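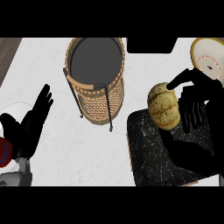
Fig. 1. Woven wicker basket on a marble countertop (rendering).

Home Student Work Projects Archive Contact

Where Should the Potatoes Live? A Home Storage Project

Introduction

My grandmother kept her potatoes under the stairs in a paper sack with the top folded over twice, and my father keeps his in the refrigerator, and the two of them argued about it at pretty much every holiday meal I can remember. So when we were asked to pick an everyday question for our food studies project, I already had one waiting (and, I'll admit, a small hope of finally settling a family matter). I wanted to find out how ordinary storage spots compare over a few weeks, and also how people in my neighborhood store their potatoes and why they do it that way.

The survey

I gave out a one-page questionnaire at the Sasorura community market and got 30 of them back, several with long and wonderful notes in the margins. The kitchen was the most common answer by far, usually a basket or bowl on the counter or the floor of the pantry. A cupboard under the sink came second, which surprised me, as that is often the warmest and dampest place in a small apartment. Only a few people had a cellar.

The reasons were the part I enjoyed most. One woman wrote that she leaves hers on the counter so that she remembers to eat them. Another family has always used a wooden crate and couldn't tell me where the habit came from. Quite a few people store potatoes and onions together, and most of those said their parents did the same.

The storage test

For the test I bought 40 potatoes of the same variety, all from one stall and all on the same Friday morning. I sorted out any that were cut or bruised and swapped them for sound ones, then divided the lot evenly among four places in our house: an open basket on the kitchen counter, a paper sack under the stairs, a closed plastic bag in the pantry, and the refrigerator drawer. Each group was weighed at the start and again once a week on my mother's Moroz kitchen scale. I also looked them over for sprouts, soft spots, and green skin.

Jacobus Potgieter, our project supervisor, suggested writing a number on every potato with a marker. I grumbled about it then and was very grateful later, when my little brother tidied the pantry.

What I found

The counter group went green first. You could see it on the upper sides of the potatoes by the second week, and the ones nearest the window were the worst. They also lost the most weight, 341 grams for the whole group by the end. The plastic bag group hardly lost any weight but grew soft spots, and two had to be thrown out because of the smell. The potatoes under the stairs stayed firm and had only short sprouts at the end of August, when I stopped.

The refrigerator group looked best of all, which pleased my father very much. Then we fried some from each group, and the cold ones turned dark brown before they were cooked through. From my reading, some of the starch changes to sugar in the cold, and sugar browns quickly in hot oil.

Problems with the test

We had a hot spell in the middle of it, and I had only one thermometer, so I moved it from place to place and probably missed the warmest hours. I would also like to repeat the test with a second variety. Ten potatoes to a group is not very many, and one bad one makes a big difference.

My grandmother has been told the results. My father would like it noted that he prefers his potatoes boiled.

Comments (3)

Oltero: Lovely read. We cover ours with a dish towel and they keep much longer. Did you try that?

bokance_kitchen: The onion question deserves its own project! Mine always sprout when they share a bin with potatoes.

M. from the market: I think I'm the one who leaves them on the counter to remember them. Moving them tonight.

Search this site Enter keywords Go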